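Home | News | Makers | Events | Classifieds | Contact

Filed under: Makers and workshops, Robotics

Humanoid build at Favunano moves on to soft objects

21/08/2026

Members of the Favunano shared workshop have moved their humanoid robot on to handling soft items at a glass table, after a winter spent mostly on the arms and wiring.

The robot, known in the workshop as Boltach, has two arms with multi-fingered black hands and is being put together in the evenings by a small group of members. It started as a pair of second-hand arms on a bench. The legs came later, and for now they are not expected to walk anywhere. The current work is all from the elbows down.

Soft objects were left until now on purpose. The group began with wooden blocks and plastic cups, which keep their shape when a finger touches them. A plush toy squashes, folds and rolls, and the grip that worked a moment ago may not work again. Paper has its own problems, as it creases and then stays creased.

The group says the right hand has been the easier of the two to set up. The left had a sticky thumb for much of June and was stripped down twice before the fault was traced to a cable routed too tightly through the wrist. The cables on both arms have since been given more slack — they now hang in loops, and members admit it looks untidy. A neater run is planned once the joints stop changing.

Wrist cameras were added last month. A view from the head alone loses sight of the fingertips as soon as a hand closes, and the person working the arms had been guessing. The wrist view sits low and close, and the group now checks both when sorting out which attempts are worth keeping.

The log for the build stands at 3542 attempts across all objects, 346 of them with soft ones. Members want over 600 soft attempts in the log before they change the finger pads.

Parts have been paid for out of workshop fees and a small grant from Tsolakis, the hardware supplier on the same estate. Avport, the community centre across the road, has offered its hall for an open evening in November, when visitors will be able to see the arms running. The colour of the outer shells is still being argued over. The code for the hands will be shared with other workshops before then, along with a parts list.

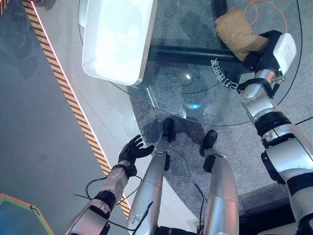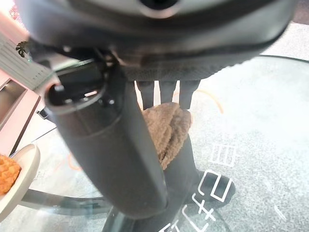
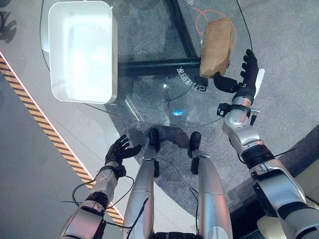
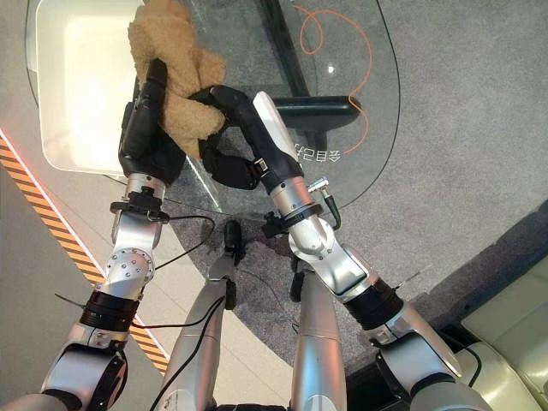
Boltach's hands at the glass table.

A reader from the Tsolakis side of the estate wrote in to ask whether the group had tried silicone fingertips, having had good results with them on a much smaller gripper built in a garage. They gave a better hold on fabric, the reader said, but picked up lint and had to be wiped down every hour or so, and the cheap ones tore at the base within a fortnight.

We use cookies to remember your settings and count visits. By continuing to browse you agree to our cookie policy.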